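About us

Hi, I'm Lorcan Kavanagh, and I run Grisik, a small packing and sorting shop that handles other people's orders. If you've bought a box of craft parts, replacement knobs or garden fittings from a little online store, there's a chance we counted it, bagged it and taped it shut.

I started out packing at my kitchen table for a friend who sold drawer handles. That got silly fast (handles in the bread bin, handles in the bathtub), so I rented a corner unit and bought a secondhand bench. These days we look after 24 small sellers, and I still know most of their catalogs by heart, which makes me terrible company at a hardware store.

The heart of the place is the belt line. We call it Clikano, after the name painted on the crate our first one came in, and the name stuck even when we replaced the belt itself. Green belt, aluminum rails, blue bins down below on the near side. I like a belt where you can spot a stray washer from across the room, and dark green does that nicely for the pale and shiny stuff we mostly handle.

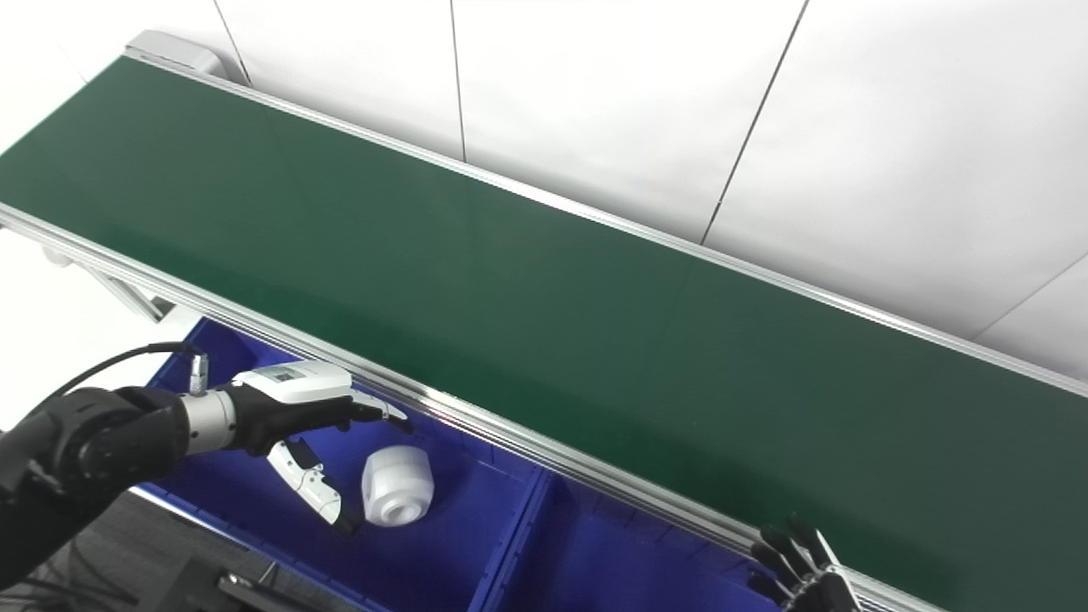 What do you use the bins for?

Mostly for sorting. Each bin takes one kind of item from one seller, and we don't mix two sellers' goods in a bin, even for five minutes while somebody grabs a coffee. When a job is finished the bins get tipped out, wiped and stacked before the next one starts.

We're fussy about that because of what I still call the Takeda order. It was our first big one, 1824 little parcels, every one with the same four pieces inside, and I let two bins get swapped on the second morning. We opened and rechecked 200 parcels by hand! Everyone was very kind about it and I bought a lot of pizza. Now every bin gets a card with the seller's name and the item code, and the card moves when the bin moves.

The room itself is pretty plain, and I love it that way. White paneled walls, good light, and not much on the floor to trip over. When I was looking for a bigger unit I saw a few with brick and big beams - gorgeous, but dust gets into everything and I'd have been sweeping all day. Panels wipe down with a damp cloth. The belt gets the same treatment at 4 p.m., rails too, and I'll admit I'm the one who goes back over the grooves with a paintbrush.

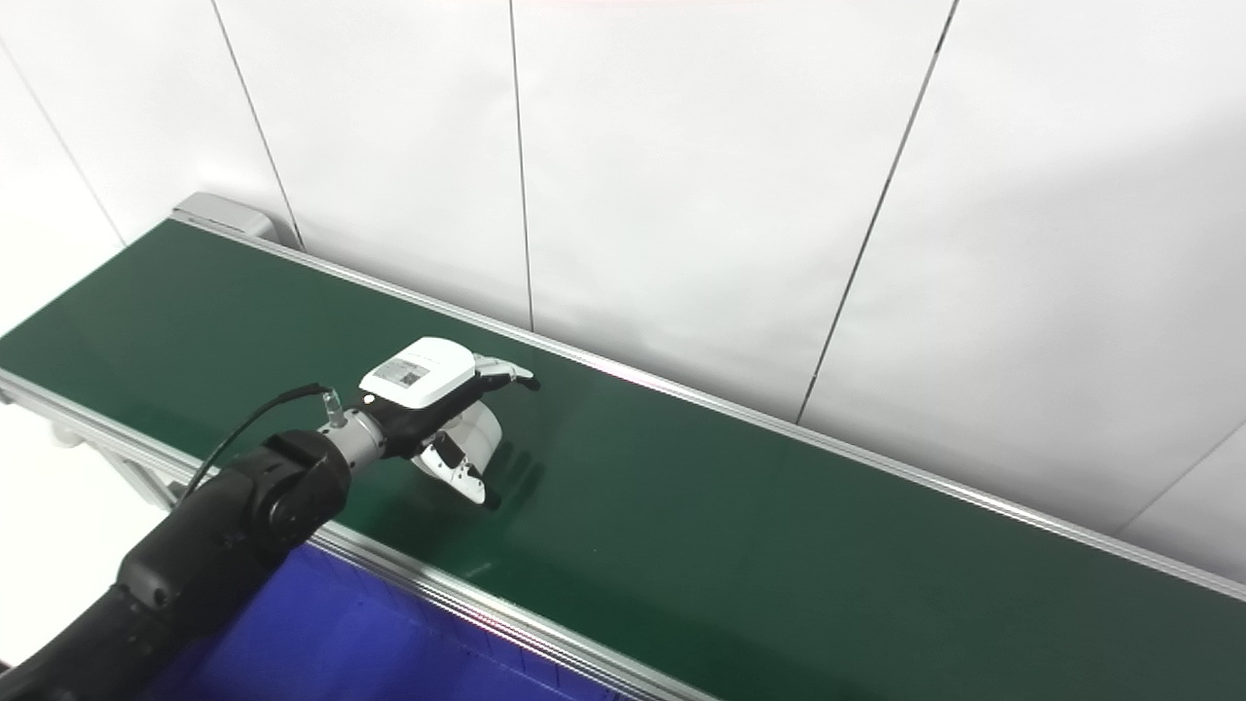 At the belt, Clikano line

We take on new sellers twice a year, and we keep it small on purpose. Minimum is 2 boxes of stock, no maximum, though please call me before you send a truck. Our own software is called Zaltura and it's basically a nice stock list with pictures, so you can check what's on your shelf any time of night. We close for the last part of December, and orders that come in then go out first thing in the new year.

Come by and see us if you're local! Ring the bell on the side door and give it a minute, the belt is louder than the bell.

Lorcan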